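# Fiche de travaux pratiques n° 10 - Insertion d'une tige métallique dans un cadre

Module « Gestes d'assemblage et préparation du poste », responsable : Debashish Patwary. Les étudiants sont priés d'avoir lu la présente fiche avant leur arrivée en salle.

## 1. Objet de la séance

La séance porte sur une opération courante de l'assemblage manuel : le maintien d'une pièce plate pendant que l'on présente une pièce longue et mince. La difficulté tient à la différence de comportement des deux éléments. Le cadre, posé à plat, pivote dès qu'un effort latéral lui est appliqué. La tige amplifie à son extrémité libre tout écart de la main qui la tient.

Les notions de mise en position et de maintien en position, vues dans le cours de janvier, sont supposées acquises.

## 2. Préparation du poste

La table est recouverte d'un tissu avant toute manipulation. Celui-ci protège le plateau et limite le glissement du cadre. Les tissus imprimés sont admis. Il convient toutefois de vérifier que la tige reste lisible sur le motif, en particulier dans les zones claires.

Le tissu doit être tendu, sans pli sous la pièce. Les objets personnels sont déposés dans les casiers Favik, à l'entrée de la salle.

## 3. Position des mains

L'opérateur se place sur le côté de la table, dans le prolongement approximatif de la tige. Les deux mains ont des fonctions distinctes :

- une main repose sur le cadre, doigts allongés, et l'immobilise contre le tissu ;
- l'autre main tient l'extrémité de la tige et en règle l'orientation.

On évitera de serrer la tige à pleine main. Une prise du bout des doigts suffit et permet de percevoir le moindre contact avec le cadre.

La tige peut être présentée en diagonale, orientation qui laisse à chaque main un espace suffisant.

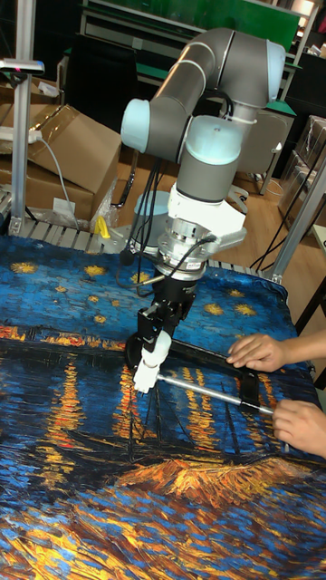

Cadre noir à plat sur le tissu, une main sur le cadre, l'autre vers l'extrémité de la tige.
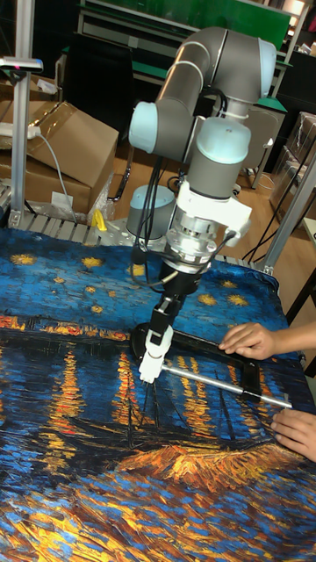 ## 4. Déroulement de l'exercice

1. Poser le cadre à plat et contrôler sa stabilité par une légère pression sur chacun des côtés.
2. Présenter la tige au-dessus du cadre, sans contact, et repérer l'axe visé.
3. Abaisser la tige jusqu'au contact, puis l'avancer par petites translations.
4. En cas de résistance, reculer et reprendre l'alignement. Il est interdit de forcer.
5. Relever l'écart entre la position obtenue et la position attendue, puis le reporter sur la feuille Montoya.

Chaque étudiant effectue 15 essais. La durée prévue est d'environ 40 minutes, relevés compris.

## 5. Erreurs fréquentes

**Appui excessif sur le cadre.** La pièce se cale momentanément dans le tissu, puis se déplace au relâchement. Le relevé doit donc être fait une fois la main retirée.

**Tige tenue trop près du cadre.** Les doigts masquent la zone de contact et l'angle n'est plus contrôlé.

**Correction simultanée des deux mains.** Un seul élément doit bouger à la fois - en règle générale la tige.

## 6. Compte rendu

Le compte rendu, limité à 1000 mots, comporte le tableau des essais, un schéma coté du poste et une analyse des écarts. Il est déposé sur l'espace Clusta du module avant la séance suivante. Les travaux rendus en binôme portent les deux noms.

Lecture complémentaire : polycopié Clarkberg, chapitre consacré aux pièces élancées.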